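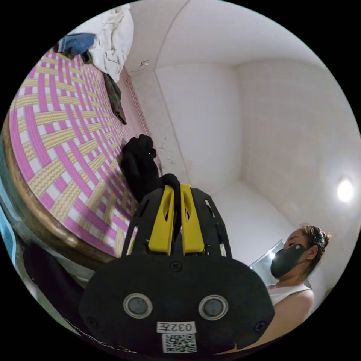 Section 3: Clearing and setting up the sleeping mat

A woven sleeping mat is a lovely thing to have on a bed in August. It lets the air through, it wipes clean in moments and it cheers up a plain white room like nothing else! This section of the Uledlow small bedroom guide covers clearing the mat, laying it flat and putting the bedding back on top.

Before you start

You will need a soft cloth, a bowl of lukewarm water and one empty basket. Open the window if you can.

Clearing the mat

1. Pick up the small things first. Socks and odd bits of cloth hide very well in a bright plaid weave, and black ones twist themselves into knots, so shake each one out before you decide where it goes.

2. Put anything for the wash straight into the basket.

3. Move chargers and cables to a shelf. Unplug them at the wall end first.

Caution: never pull a cable out from under a pile of clothes. The plug can catch in the weave and lift a strip, and a lifted strip is a fiddly thing to tuck back.

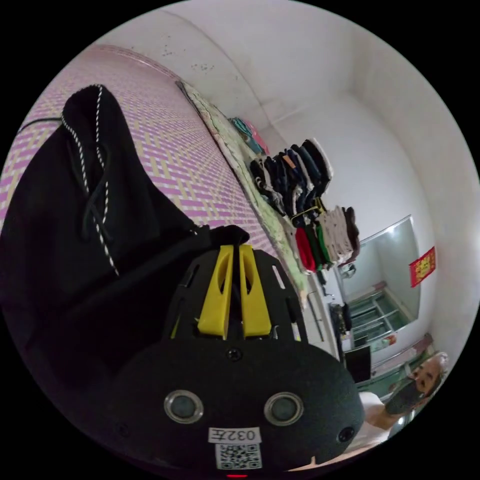 Reading time: 3 minutes

Folding drawstring items

Bags and clothes with a cord deserve a step of their own. Lowri Griffiths, who tested this section for us, got hers down to 22 seconds apiece and was thrilled - quite rightly.

4. Find both ends of the cord and pull them level.

5. Lay the item on its back and smooth the folds outwards with flat hands.

6. Wind the cord loosely and tuck it inside. Don't tie it, or you will be picking at the knot next time.

Note: black-and-white twisted cord looks wonderful but can kink if it is wound tightly. Two loose turns are plenty.

Laying the mat flat

7. Lift the quilt and any folded things off the bed and put them on a clean chair.

8. Wipe the mat along the bands, first one way and then the other. Wring the cloth out well.

9. Let it dry fully before anything goes back on it.

10. If a corner curls, roll the mat the opposite way, hold it for a slow count of 22, then let go. Repeat if needed.

Caution: do not iron a plastic mat or dry it with a heater. It will soften and lose its shape.

Putting the bedding back

11. Fold the quilt lengthways and lay it along the far edge of the mat. A pale floral against all that pink is a real treat, and you keep the rest of the mat clear for sitting on.

12. Stack folded items at the quilt end, largest at the bottom.

Note: for mats with a stitched border, see the Dalen supplement before wiping. Storing a mat over winter is covered in Section 4.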